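Chapter 11
Small Films, Long Lives: The Low-Budget Thriller

Some movies open to packed houses and are gone in a month. Others play to half-empty rooms and are still being quoted decades later! This chapter is about the second kind, and it's one of the most enjoyable corners of film history to study.

We'll spend most of our time with Undeck, a ghost story set on a river ferry. It was shot in 18 nights in the port town of Brornirura, with one working boat and 2 lamps. The first run was short. Then a late-night theater called the Mesik picked it up for a midnight slot in January, and its 200 seats began to fill (often with the same people, week after week).

As you read, watch how the lack of money shapes what ends up on screen. The ghost is mostly heard, and the fog hides the far bank so well that the river seems to go on forever. You may find yourself more scared by a creaking rope than by any monster in Chapter 10!

Key terms
midnight movie, second run, practical effect, prop, continuity

Props and close-ups
A close-up can make a small object matter enormously. A thin silver bangle, shown alone and held a beat too long, starts to feel like a clue, and we begin guessing before anyone speaks.
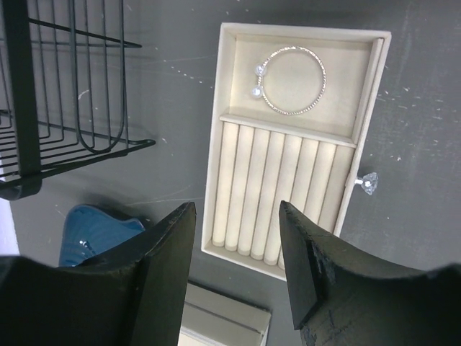
Before you read
Think of a film you've watched more than twice. Write down the first moment you remember from it, then the sound that goes with it. Keep your notes handy for the section on the Ozoliņš print, the longer cut of Undeck.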